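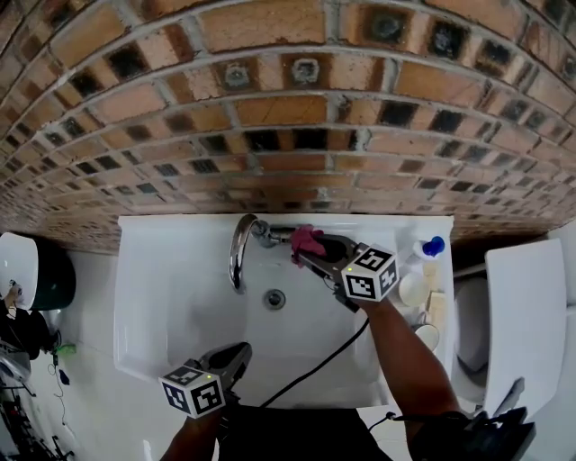
*Wiping down the faucet at a white sink, brick wall behind.*

## Unit 6: Portable air, or why the hose matters more than the brochure

Handout for Thursday, November 12, 2020. Instructor: Nii Adjei. Bring the Kernby problem sheet, with your own numbers on it this time.

### Where we left off

Last session we established that a compressor is rated for two things, pressure and flow, and that half the room would rent one by looking only at the first. Pressure is the push. Flow is how much air you get per minute while pushing. A breaker that wants a lot of flow doesn't care how impressive your gauge looks before you squeeze the trigger.

Keep your units straight. Gauge pressure is in psi, flow is in cubic feet per minute (cfm). If your answer comes out in "psi per hose," start over.

### Adding up demand

1. List every tool on the line.
2. Write the flow each one needs at its working pressure. Take it from the tool's plate or manual — the guy at the counter is not a manual.
3. Multiply each by its use factor, meaning the share of time it really runs.
4. Add, then allow for leaks and for the tool somebody will bring on day two.

Use factors are where people cheat. A crew of breakers on one slab will, at some point, all be running at once. Averages are fine for fuel estimates and poor for sizing when there is no receiver to speak of, and most towable units carry a small one.

### The Kernby job

Kernby is our made-up-sounding but perfectly ordinary road job: one rock drill, two light breakers, one blow gun that everyone forgets. Total demand after use factors is 969 cfm. Clegg, the foreman in the problem, wants to hook up a single unit and run all of it through whatever hose is on the truck.

Questions to settle before we meet:

- Does one machine or a pair in parallel make more sense if the drill works only in the mornings?
- What happens to the breakers when the drill starts?
- Which line feeds the blow gun, and at what pressure?

For parallel units, remember the check valves. Without one on each outlet, the machine you shut down for lunch gets fed by the one you didn't.

### Pressure drop

Air loses pressure to friction in the hose, and the loss climbs fast with flow. Double the flow through the same hose and the drop comes close to four times what it was. Go up a hose size and most of your trouble goes away, along with some of your back.

Couplings count too. So do kinks, and the truck parked on the line.

Turning up the compressor to cover a bad hose works, in the sense that you pay for it in fuel all day. Fix the hose first.

### Altitude

The Skustholm site in problem 4 is up in the hills. Thin air means less mass of air per stroke, and the engine loses power as well. Use the derating table from Unit 5. Do not interpolate by squinting.

### Shutdown order

Close the service valve, let the unit idle unloaded so it can cool, stop the engine, bleed the line, then disconnect. A hose that still holds pressure will introduce itself.

### For next time

Read the Rivum packet, pages 40 to 56. Skip the foreword, which is mostly the author's boat. Problems 1 through 4 are due at the start of class; show the use factors you picked and a sentence on why.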